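Stornidura Rescue Awards, case records workshop
Notebook: review of older citations
Last updated: revision 3, R. Ansari

Continued from the previous entry. The comparison of printed citations against the investigators' reports has reached the end of the water rescues. Fire cases have been started but are not covered in these pages. The card index for the whole series stands at 1,983 cases, and the index number is to be used in all notes, including notes passed by hand between desks.
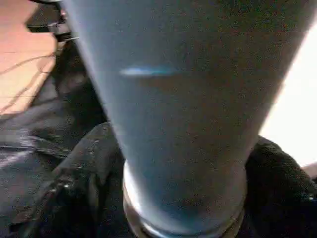

Tukberg, July 2023

The greater part of this session was given to the Pacheco ferry landing case. The printed citation states that the rescuer swam to the overturned boat, took hold of the younger of the two men, and brought him to the landing. The investigator's report agrees up to the point at which he reached the boat. After that it says that he towed the man toward the landing, was carried below it by the current, and was met by a second person who had waded out with a pole. The second person is named in the report and in two of the witness statements. The citation does not mention her.

The witness statements were read again in full. The ferry operator places her in the water to the waist. The rescued man recalled a pole but not who held it. The rescuer himself, in his letter to the investigator, wrote that he "could not have made the bank without the pole," and gave her name. The letter was received after the citation had been drafted. There is no sign in the file that the draft was looked at again.

It is not for this workshop to say whether she met the standard for an award. The standard at that time required that the rescuer leave a place of safety and face a serious risk of death. The depth where she stood is given as 4 feet in the report, and the current is called "strong" without any measure. The case should go to the review panel with the statements attached and without a recommendation from us. Draft cover note is in the case folder.

Wording of the citation, for whoever prepares the corrected text. The first sentence may stand. The second should end at "toward the landing." A third sentence is needed, and it should follow house style: full name on first use, age at the time, surname only after that. Distances are to be kept as the investigator gave them. The report has the swim at 47 yards, which matches the sketch. The printed citation says "a great distance," and that phrase should come out. 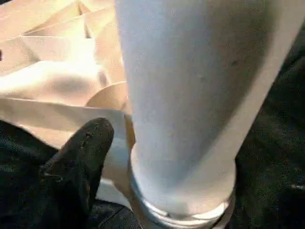
Spelling of names. The rescued man's surname appears in three forms across the file. His own signature on the statement has been taken as correct, and the other forms entered as cross-references on the index card. The same rule was followed in the Vetar mill race case last February, and it should now be written into the guide. At present the guide says only to "prefer the most common form," which in this file would have given the wrong result.

Vetar mill race: still open. The report refers to a doctor's letter on the rescuer's injuries, and the letter is not in the folder. It was not in the folders on either side of it. The citation says he "recovered." The report, written earlier, says he was still lame. Until the letter is found the citation is to be left as printed, with a query slip in the file. Please do not correct it from the newspaper clipping, which gives the wrong town and has him rescuing a different child.

Reading of old pencil notes. Several reports carry marginal notes in a second hand, probably the case manager's. I have been copying these at the foot of the transcript, in square brackets, with a question mark where a word is doubtful. Earlier transcripts in this series folded them into the body of the report without marking them. Those transcripts are being redone as the cases come up, and there is no plan to go back for them separately.

For the next session: finish the sketch tracing for Pacheco, send the cover note to the panel, and ask the front office whether any family address is held for the woman with the pole. No one should write to the family before the panel has met.

Rafia Ansari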